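Magazine > World > Politics > Features

After Baoshan Li

The island of Travar had one premier for 38 years. Now it has another, and everyone wants to talk about it

March 16, 2026

The first thing anyone asked me in Etport was whether I'd ever met him. They didn't say who. The woman stamping my ferry ticket asked, and so did the man who rented me a room over the bakery, and so did a kid who couldn't have been older than twelve and who had, he told me, met him four times. Once at a swimming gala, twice at school and once in line for dumplings.

Him is Baoshan Li, premier of Travar from the year he turned thirty-six until last June, when he went on the evening radio program, talked for eleven minutes about sea walls, and then mentioned at the end that he would not be running again. That was the announcement! People thought they'd misheard. The station's phone was tied up until after midnight, and the next morning they replayed the last two minutes of it every hour on the hour, with the weather in between.

I grew up on the mainland side of the water, close enough that Travar was in our news but far enough away that we treated it like a cousin with odd habits. My father thought Li was a crook. My mother thought he was the only politician on either shore who had ever built anything. They argued about it over dinner for most of my childhood (neither of them could vote there, which didn't slow them down at all), so I suppose I've been getting ready to write this piece since I was about seven.

What he built

Let's start with what my mother would want me to start with. When Li came in, half the island boiled its drinking water. There was one doctor, who was also the vet. The road from Etport to the north shore went under at spring tide, and if you went into labor on the wrong side of it you had the baby at home with your aunts.

The water plant opened in his fourth year. The hospital came a little after that, then the causeway, then the high school, so that kids stopped getting shipped off to boarding houses across the strait at thirteen. Everyone over fifty can tell you where they were when the causeway opened. It rained sideways, the band's sheet music blew into the harbor, and Li walked the entire length of it in dress shoes and gave his speech at the far end to the people who hadn't been able to get to the near one.

I heard that story from six people and the shoes got worse each time. By the last telling he was practically barefoot.

He did a lot of this by being extremely annoying to the mainland government. He would turn up in person, without an appointment, and sit. A retired civil servant I had coffee with remembers being sent out to tell him that the minister was away, and Li offering her half of a sandwich and asking when the minister might be back. She said he'd brought a thermos and a library book. He got the causeway money nine days later.

What he broke

And now my father's half.

The opposition paper, the only one there ever was, closed in Li's tenth year after a run of libel suits that nobody I spoke to under oath or otherwise would call fair. Its printer moved away. The radio station stayed open and became very fond of sea walls. Council meetings went from public to "public by arrangement," and the arrangement was that you wrote to the premier's office, and the premier's office had a lot of mail.

Then there was Zulix. If you've never been to Travar, Zulix runs the ferries, and the fuel dock, and for a long stretch it also ran the cold store where every fish on the island spent its first night on land. It got the ferry contract without a competition. It got the renewal the same way, and then another. Li always said that a small place couldn't afford to have two bad ferry companies when it could have one decent one, and plenty of people agree with him to this day, because the boats do run on time. But fares doubled, then crept up again, and if you complained you might find that your brother's application for a mooring had been lost.

"You never got punished," one fisherman told me, pulling on his gloves. "You just stopped getting answered."

I've thought about that sentence a lot. He wouldn't let me use his name, even now, with Li out of office and by all accounts growing beans.

I did try to see Li, of course. I wrote twice. I also walked up the hill to his house, an ordinary place with a green gate, and his daughter came down and was very nice about it and gave me a bag of the beans. He had been talking for thirty-eight years, she said, and he was enjoying the break. They were good beans.
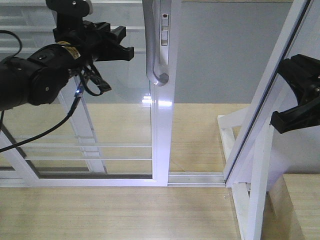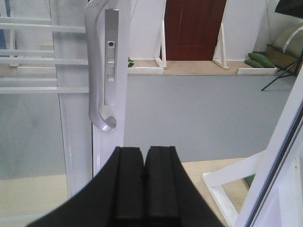

The vote

With Li gone there was an actual election, and it's hard to describe how thrown everybody was by that. Travar had held votes all along, on schedule, with ballots and boxes and a little brass band. What it hadn't had was a vote where you didn't know how it would come out. People told me they got to the booth and just stood there, pencil in hand.

Five names were on the ballot. Two of them were former deputies of Li's who each believed, sincerely, that he had picked them. One was a hotel owner with a very catchy song. One was a retired ship's engineer who wanted to bring back the old paper and ran on more or less nothing else. And one was Pei-shan Mak.

Mak had taught geography at the high school Li built, and served a single term on the council, where she was known for asking to see the attachments. That was her thing. Somebody would present a report and she'd ask to see the attachments. When I asked her supporters why they'd backed her, I expected to hear about fares or moorings, and I did hear about those, but I heard even more about the attachments. It had turned into a sort of slogan. They'd painted it on a bedsheet and hung it from the fish market roof, SHOW US THE ATTACHMENTS, which has to be the least stirring thing ever painted on a bedsheet, and people were wildly fond of it.

She won by 561 votes. The two deputies had split the Li loyalists almost down the middle, and if either had dropped out she would probably be back to teaching river deltas. She says so herself, quite cheerfully.

The count was done in Lindgren, the old district behind the harbor, in a hall with terrible heating. 1050 people crammed in there on the night, according to the fire marshal, who was furious, and more stood out on the steps. When the last box was read there was a long quiet. Then someone's grandmother started clapping, all alone, in big slow claps, and for a second you couldn't tell whether she was pleased or being rude (she was pleased, I checked).

A new office, an old desk

I met Mak on a wet Thursday. She's small and talks fast and kept getting up to look for things. The desk was Li's, an enormous dark slab that she hates and can't get rid of. They'd have to take the window out.

I asked what had surprised her most and she said the filing. She'd gone in expecting secrets and what she found, mainly, was nothing at all. Decisions worth years of the island's budget had been made on the phone, or over lunch, or on the walk between the two, and never written down. The second Zulix renewal takes up a single page. The first takes up a page and a half, and the half page is a map.

"I don't think he was hiding it," she said. "I think he knew what he'd decided, so why would he write it down?"

She is opening up the ferry contract this summer. Zulix says it welcomes the chance to bid. The loyalists on the council say she'll end up with two bad ferry companies, quoting the old man word for word, and it's quite possible they're right. She doesn't pretend to know. Council meetings are open again as well, with no arrangement needed, and the first one ran for seven hours because forty people wanted to speak and she let them. By hour five, I'm told, even her friends were a bit nostalgic for the mail system.

What I couldn't get out of her was a bad word about Li the man. He wrote her a letter of recommendation when she applied to teacher's college. He wrote them for everybody. There must be hundreds of people on that island with a letter from him in a drawer, and a fair number of those same people had a mooring go missing.

Talking to my parents

I called home from the room over the bakery on my last night and put both of them on speaker. I told my mother about the thermos and she was delighted. I told my father about the page and a half and he was even more delighted, he made me repeat the part about the map. Then they were off, the same fight, the same lines, and I set the phone on the pillow and ate a bun.

After a while my mother asked what people over there were saying about him now, really, when you got them alone. I said it depended who you asked and often what time of day it was. The baker downstairs cried when he resigned and voted for Mak. Her husband never liked him, didn't vote at all, and has a framed photo of the causeway opening over the ovens.

"Is he in it?" my father wanted to know.

He isn't, as far as I could tell. It's mostly umbrellas. I caught the early boat the next day, and it left at six on the dot.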